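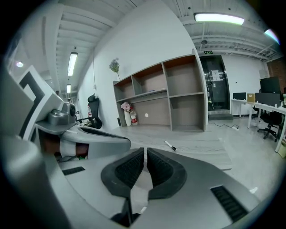

Floor rules for hand-held gripper work

Walk the floor before you pick up the tool. Loose pens, caps and paper scraps go in a tray on the desk unless they are on the pick list.

Run cables along the wall where you can. A cable that has to cross a walkway gets a cover or tape over its full length. Power strips stay out of doorways – at Vilport we moved ours back 800 mm and left it there.

Keep the exit and the extinguisher clear. No chairs, boxes or spare grippers in front of either one.

Check that mats lie flat, corners included.

Close the fingers fully before setting the tool down, and never rest it on the pads. Wipe the pads with a damp cloth every 5 sessions. Solvent makes the rubber go hard.

Keep your free hand behind the housing and don't cover the vents.

Stop if someone walks in – start again when they have left.

Úna Foley keeps the checklist. Ask her for the April copy.

Related tips
Labeling chargers and spare batteries
Storing gripper pads
Daly shelf bins: which size to buy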